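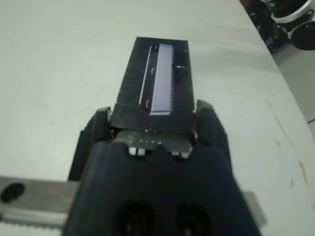 Grarkia Home Help > Cases, boxes and small storage

Scuffs on a matte black case with a clear window – can I clean them without wrecking the window?

Posted by plumandpepper, April 21, 2020

Hi all! I've got a little black Rolby case, the flat kind with the window set in it, plus the shallow black tray it sits in. The top is matte and it has picked up a bunch of faint scuffs and some scratches that run sideways. They drive me nuts every time the light hits it. I do all my sorting at a white table, so anything black on it looks twice as beat up as it probably is.

So far I've tried a damp paper towel (nothing) and a pencil eraser (one mark got lighter, and then I had a shiny spot where I'd rubbed, so I quit right there). The window is still nice and shiny and I really don't want to fog it up. I know I did that to a cake box lid once with glass cleaner and I'm still mad at myself.

Two things I'd love help with. What do you use on matte black that doesn't leave shiny patches? And is there a trick to getting grit out of the tray? Crumbs and dust get down along the raised rim and then I'm pretty sure the case gets scratched going in and out. I have 48 more of these to go through before August, the whole Lallum batch, so something quick would be great.

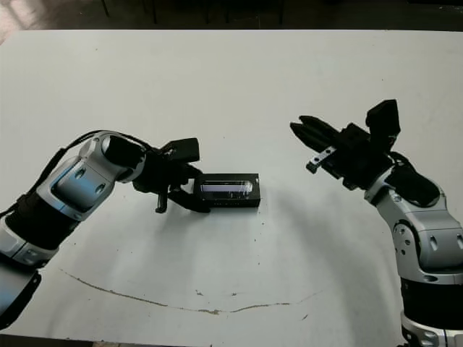

dovetail36

Stay off the eraser, it polishes the matte finish and you can't put that back. One drop of dish soap in a bowl of lukewarm water, microfiber cloth wrung out hard, light passes the long way. Scuffs that are just stuff rubbed off from something else will come up. Real scratches won't, and I'd leave those alone.

For the window use a second cloth, clean, with plain water. No glass cleaner and no alcohol if you don't know what plastic it is. I wiped down a whole shelf of Ntuli boxes that way last summer and every window came out clear. Dry it right away too, drops leave rings.

oldlinoleum

toothpaste works on everything

quietbasement

Please don't do the toothpaste! It's gritty, and on a clear window you'll get a haze you can see from across the room. I did exactly that to a watch box.

I'm with dovetail36 on the soap and water, and I'd add that the tray matters more than people think. Mine was the whole problem. I was sliding the case in flat, so whatever was sitting in there got dragged under it every single time. What I do now is brush the tray out first with a dry, soft paintbrush – a cheap one-inch is fine – going all the way along the inside of the rim, then tip it over and tap it.
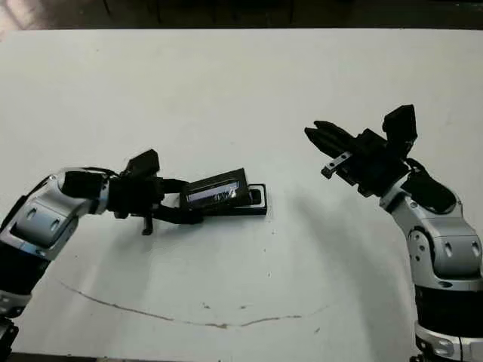
Then I put one end in and lower the other end down on top of it, and I take it out the same way, lifting instead of dragging. It takes maybe two seconds longer per case. Wipe the table too while you're at it, because little specks end up on the bottom of everything.

If you're doing 48 of them, set up two bowls and change the soapy water when it starts looking gray. Let the cases air out for 30 minutes before they go back in their trays.

plumandpepper

Thank you both (sorry, oldlinoleum). I did the first one with the soap and a wrung-out cloth and most of the scuffs are gone! The long scratch stayed, oh well. Off to find a paintbrush.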